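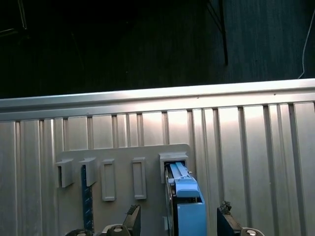
Figure 3. Wrist view of the parts plate on the ribbed metal panel. The gripper fingers stand on either side of a light blue part in its holder; the two framed slots are empty.

4.2 Workcell and data collection

The student teams in the Vevex course shared one workcell for the disassembly project. Parts are placed in gray holders on a plate, so that each team starts a trial from the same layout. Holder shapes differ by part, and the planner written by team Fillora stores one approach direction per holder. Wrist images are used for the last 40 mm of the approach – before that, the arm follows the stored path.

Teams recorded 2649 trials in May. After trials with missing joint data were removed, 1774 remained for training. Each team held back 20 trials for its own tests. 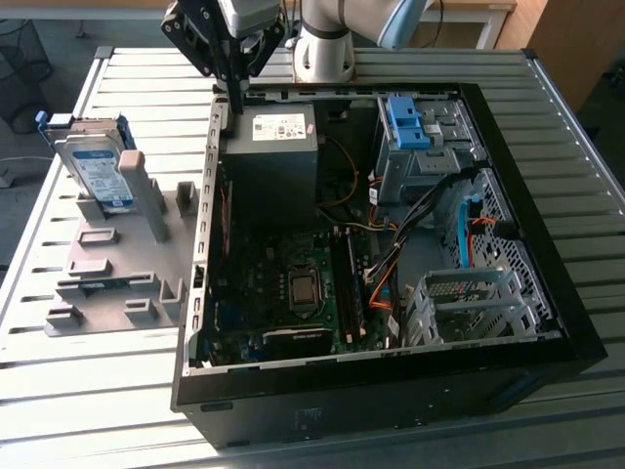 Figure 4. Side camera view of the open desktop computer on the slatted table, with the arm over the power supply. A hard disk drive in a blue caddy stands in the fixture tray at left.

The side camera covers both the case and the tray, but reflections from metal surfaces reduced the quality of the edge maps. Team Brullico masked the table slats by hand before computing edges. The Zou baseline was run on unmasked images, and results for the two are reported separately in Section 5.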